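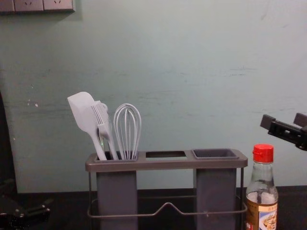 Kitchen counter with utensil holder and bottle.

Section 2: Setting up a reading hour at home

8 min read

This section covers the room, the story, the silence and the talk. If you are joining someone else's group you can skip to "Taking part". If you are leading, read all of it at least once before your first Wednesday.

The Nurno reading hour is a small group listening to one short story, sitting quietly with it, and then speaking. The stories come from many traditions, and the reader book has sayings of the desert monks next to Sufi teaching tales and Jewish folk stories. You do not need to belong to any of these traditions to lead.

Before you start

You will need:

- the reader book, or a printed copy of the story
- a chair for each person, and one spare
- a clock or timer with a soft alarm
- water and cups
- the closing card from the back of the folder

Note: If you have the older folder, the closing card is stapled inside the front cover. The words are the same.

Setting up the room

1. Choose a room with a door that shuts. A lounge room or a dining room is fine. If your home is open plan, face the chairs away from the television and turn it off at the wall.

2. Put the chairs in a circle, or as near to one as the furniture allows. Take the coffee table out if you can. People lean on a table, put things on it, and start tidying those things when the silence gets long.

3. Put the spare chair in the circle with the others. Latecomers should be able to sit down without anyone getting up.

4. Set the lighting so the reader can see the page. Candles are optional. One is enough.

Caution: Keep candles off the floor and away from curtains. Do not use scented candles or incense unless you have asked everyone first. Some people get headaches from them and will be too polite to say so.

5. Ask people to turn their phones off. Silent mode still buzzes on a wooden chair. If someone is on call for work or has a babysitter at home, seat them near the door and let them keep the phone in their hand.

6. Put the water where people can reach it. Leave tea and food until after the closing card.

Choosing the story

7. Pick one story and read it aloud to yourself during the week. If you stumble over a sentence, mark it in pencil.

8. Check the length. Nothing in the reader book is longer than 520 words, and anything you bring from outside should be under that as well. A longer story turns into a performance and people stop listening to the words.

9. Read the story as it is printed. Do not modernise it or add a moral. Many of the older versions end abruptly and you should let them.

Note: Some stories carry a line of explanation at the end, in italics. These lines were added by Jacobus Shezi for the leaders' use. Do not read them out.

10. If you are stuck, start with "The Ferryman's Two Oars" or "The Woman Who Borrowed Salt". Both have worked with new groups at Edthorpe and at Grullgate.

Caution: Several stories deal with grief, debt or a death in the family. They are marked with a small square in the contents list. If you know someone in your group has had a recent loss, talk to them privately before you use one. Let them decide whether to come that week.

Leading the hour

11. Welcome people and say the name of the story. Leave out where you found it, what it means to you and how long you have liked it.

12. Read the story once, slowly. Stop at the full stops.

13. Start the timer for 15 minutes. Everyone sits in silence, including you. Eyes can be open or shut.

14. When the alarm goes, read the story a second time. Go at the same pace as before. Most people hear a different part of it.

15. Invite people to speak. The wording we use is: "Is there a word or a moment that stayed with you?" Then wait. The first gap can feel very long to the person leading. Let it run.

Each person speaks once before anyone speaks twice. Nobody has to speak at all, and a nod or a "pass" is a full answer. The group does not reply to what someone has said, correct it, or give advice. If a conversation gets going, say "let's hold that for the tea" and look to the next person.

Note: Groups that have known each other for years find this the hardest rule. Embla Backlund's group in Grullgate passes a smooth stone around and only the person with the stone talks. You are welcome to do the same, but it is not part of the standard hour.

To finish, read the closing card and blow out the candle if you lit one. After that the hour is over and people can talk as they please.

Taking part

Come a few minutes early if you can. If you arrive while the story is being read, wait outside the door until the reading stops, then come in and take the spare chair.

You may find the silence restless. You may plan dinner, remember an email or fall asleep. When you notice, go back to any one picture from the story - a boat, a bowl, a door - and stay with that for a bit. There is no need to start again from the beginning.

What people say in the circle stays there. You can tell others which story was read and what you thought of it yourself.

Common problems

Someone talks for too long. Wait for a breath, thank them by name and turn to the next person. If it happens every week, have a word with them afterwards and keep it short.

Someone wants to argue with the story. This is allowed. They can say what annoyed them, once, in their turn. The trouble starts when they want the rest of the circle to agree.

Someone cries. Keep the hour going quietly. Have tissues within reach but do not push them at the person, which can feel like being told to stop. Check on them at tea time.

Only 2 people turn up. Run the hour as normal. Do not cancel and do not shorten the silence.

A neighbour starts mowing. Carry on. If you cannot be heard, stand closer together for the reading and sit down again for the silence.

The timer fails. Finish when you think the time is up. It is better for the leader to guess than to get up and look for a phone.

Caution: The reading hour is not counselling and leaders are not trained as counsellors. If someone tells you they are not safe, stay with them and help them reach a doctor, a crisis line or emergency services that evening. Let your area contact know the next day that you needed to step in. You do not have to give the person's name.

After the hour

Write the name of the story on the sheet in the folder so it is not repeated too soon. Do not write down who came or what was said.

Leaders are asked to hand over to another member each March, even if the group is happy as it is. Handover is covered in the next section, which was revised by Miroslava Stasiv and Kianoush Nikzad.

Text of this section: Wenche Kvam

15 shares | 2 comments

Contact Nurno | Copyright Nurno Reading Groups, Edthorpe | Back to top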